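# Big sheet of white paper on a wooden table: how do I keep it flat and stop the grey smudges?

Posted in: Desks, tables and workspaces
29th September

**Gradik**

Hello all, first post so be gentle! I do a lot of big pencil layouts at home (garden plans mostly, and the odd quilt design when I'm feeling brave) and I've started covering my table with one large sheet of white paper and working straight on to that. The table is a light wooden one and I love it dearly, but it's soft, and if you so much as look at it with a ballpoint you've left a dent. So the paper is half drawing surface and half protection.

I've got three things I can't sort out.

First, the paper won't stay put. It creeps. I start with the edge nicely lined up and by the time I've made a cup of tea and come back it's at an angle, with a strip of bare wood showing down one side. I've tried masking tape but I'm nervous about the finish, as some of it pulled up a bit of wax in August and I had a proper sulk.

Second, smudges. I'm right-handed and I work with quite soft pencils, and I seem to drag grey across everything. Half the time I can't even tell whether I'm looking at a mark or just a shadow, the light is that poor in there.
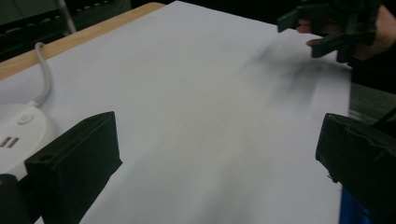

*My table with the paper on. Round power strip over on the left, with its cable looping across.*

Third, and I suppose it's linked, the cable. I like having the power strip up on the table for the USB ports, as the wall socket is behind the bookcase and I'm not crawling round there to charge a phone. But the cable always wants to come up and over the paper and I end up drawing round it like it's a roundabout.

I've measured and I've got 37 inches of usable width, if that helps anybody. I don't really want to buy a drawing board, there's nowhere to put one away. Any ideas very welcome, and sorry for the essay!

---

**Skendora**

Welcome! I've covered tables with paper for years, kids' parties to begin with and then my own sewing patterns, so I've made most of the mistakes going.

For the creeping, don't tape paper to wood at all. Get a bit of that rubbery mesh liner you put in kitchen drawers, cut it smaller than your sheet all the way round, and lay it underneath. The paper won't shift unless you really shove it. The only snag is that mesh has a texture, and if you press hard with a pencil you'll get little bumps coming through like a brass rubbing. So put a second sheet of something thick between the two. I use the back of an old roll of lining paper. Check the liner on a hidden bit of the table first if it's waxed, and lift it up every now and then, as I've heard of the rubber sort marking a finish if it's left down for months.

If you still want tape, stick it from the paper round to the underside of the table where it doesn't matter. Two short bits on the far edge are plenty. Leave the near edge free or it'll buckle the first time you lean on it.

Smudges: get a scrap of clean printer paper and rest your hand on that. I know, it sounds like being back at school, but it does work. Move it by picking it up and putting it down again, never slide it, or you've just made yourself a very efficient smearing machine. Work from the top left down to the right if you're right-handed. And brush the rubber crumbs off with a soft brush (I've got an old pastry one) and keep your palm out of it.

For the light, what did it for me was a small lamp at the back, on the opposite side to my drawing hand, so I'm not working in my own shadow. I'd been blaming my pencils for all sorts! Mine cost me 18 pounds and I wish I'd bought it years before.

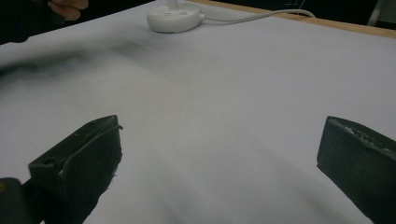 The trick is to get whatever you've got standing up on the table right to the far side and leave the middle completely alone. I used to have my pencils, my tea and a radio in a sort of ring round the paper, and of course every time I reached for one thing I dragged my sleeve over another. Everything lives along the back edge or on a chair next to me now. The tea is on the windowsill and I have to stand up for it, which is probably good for me.

One more on the smudging. If you've already got grey over a patch you want clean, use a putty rubber and dab. Don't rub. Rubbing pushes the graphite in and shines up the paper, and then it won't take pencil properly afterwards.

---

**Dredside**

tape the cable under the table. job done

(more seriously, those stick-on cable clips, the small ones. I got a pack of 8 and used three. put them on the underside, run the cable along the back and bring it up right next to the power strip so there's no slack to flop about. go easy pulling them off again if it's waxed)

also do not put paper over the top of the power strip or shove it underneath to hide it. I've seen people do that. keep it out in the open

---

**Gradik**

Oh these are brilliant, thank you both. The drawer liner is such a good idea, I've got half a roll under the sink doing nothing. I'll try it with lining paper on top, and I've ordered clips.

Skendora, how thick is your lining paper? The shop near me had a few grades and I stood there like a lemon and then left without buying any.

---

**Skendora**

The thickest they'd got, I'm afraid I've lost the label! Go for the heavy one. It comes off the roll very curly, so roll it back the other way the night before and put an elastic band on it.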